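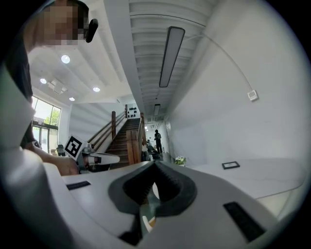
Rapport d'étape no 2 - Projet Trallwood
Destinataire : Britt-Marie Hägglund, fonds Kastgate
Rédigé le 2019-05-19

Où nous en sommes

Chère Britt-Marie, comme promis, je vous écris comme je vous parlerais au téléphone, avec les bonnes nouvelles et celles qui le sont un peu moins. La grande étape de ce trimestre, c'est que l'enregistrement des gestes est enfin lancé pour de bon ! Nous avons maintenant presque 2 000 démonstrations exploitables, toutes faites à la pince tenue en main, par des gens de la maison. Pour mémoire, l'idée de départ était de faire venir des opérateurs extérieurs et de laisser notre équipe de préparation continuer son travail à côté. Nous avons changé d'avis en octobre, après une discussion assez vive à la cantine, et je ne le regrette pas une seconde.

Le site de Lie convient bien. Il y a de la hauteur, beaucoup de lumière côté vitrage, et on peut travailler à deux autour d'une table sans se cogner les coudes (enfin, presque jamais). Les tâches restent modestes : prendre un petit objet, le déplacer, le reposer au bon endroit, remettre la table en ordre. C'est ce que l'équipe fait à longueur de journée quand elle prépare les présentoirs pour les clients, et c'est précisément ce que nous voulons confier un jour au bras de l'atelier de Hastham.

Ce que cela change pour l'équipe

C'est la partie que vous m'aviez demandé de soigner, alors je m'y attarde. Au début, l'accueil était tiède. Plusieurs collègues pensaient qu'on leur demandait d'apprendre leur métier à la machine qui les mettrait dehors, et je ne peux pas leur reprocher d'y avoir pensé. Nous avons donc mis par écrit ce qui était convenu avec la direction : les postes de préparation sont maintenus pendant toute la durée du projet, les heures d'enregistrement comptent comme des heures de travail ordinaires, et chacun peut retourner à son poste sans avoir à se justifier.

Depuis, l'ambiance a bien changé. Hatsue Yoshida, qui prépare les présentoirs depuis plus longtemps que nous tous, est devenue la personne qu'on va voir quand un geste ne passe pas. Elle a sa façon de faire : elle ralentit juste avant de toucher l'objet, elle marque un temps, puis elle ferme. Nous avons repris cette façon de faire dans la consigne commune. Elle m'a aussi fait remarquer que personne, en toutes ces années, ne lui avait demandé comment elle s'y prenait. J'avoue que ça m'a fait réfléchir.

Il y a un revers. Tenir la pince fatigue le poignet, surtout quand on en utilise une dans chaque main, et les premières séances étaient beaucoup trop longues. Nous tournons désormais par équipes de trois, avec une vraie pause entre les séries. Le rythme a baissé, la qualité a monté, et les plaintes au sujet des épaules se sont calmées.
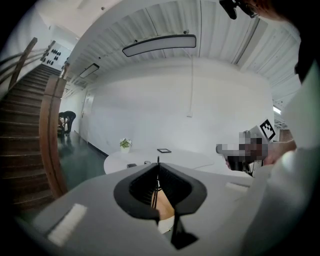 Séance d'enregistrement sur le site de Lie, avec la table ronde et l'escalier à l'arrière.

Ce qui coince encore

Deux points me préoccupent. Le premier, c'est le tri. Quand les marqueurs noir et blanc posés sur les pinces sont mal vus, la séquence part à la corbeille, et l'on ne s'en rend compte qu'après coup. C'est décourageant pour celui ou celle qui vient d'y passer sa matinée. Nous testons un contrôle en fin de série, tout simple, pour savoir avant la pause s'il faut recommencer.

Le second concerne Hastham. Le bras est installé, mais l'équipe de là-bas n'a pas encore participé aux enregistrements, et elle a un peu l'impression de recevoir un colis tout ficelé. Je voudrais que deux personnes de Hastham viennent passer du temps à Lie avant les premiers essais. Le déplacement n'était pas prévu au budget : je vous demande donc l'autorisation de le prendre sur la ligne « matériel », où il nous reste de la marge (les pinces tiennent mieux que prévu, c'est déjà ça !).

La suite

Nous continuons les enregistrements au rythme actuel, en ajoutant des objets plus petits, que l'équipe trouve franchement pénibles à saisir. Les premiers essais sur le bras viendront ensuite, avec Hatsue sur place si elle le souhaite - elle a dit oui, à condition de pouvoir dire tout haut ce qu'elle en pense. Je préparerai aussi une note sur les fiches de poste, puisque la fonction de « référent geste » n'existe nulle part dans notre grille et qu'il faudra bien la payer correctement.

Dites-moi pour le budget du déplacement dès que vous pouvez, je bloque les dates en attendant. Et si vous voulez venir voir une séance, vous êtes la bienvenue.

Bien à vous,
La coordination du projet Trallwood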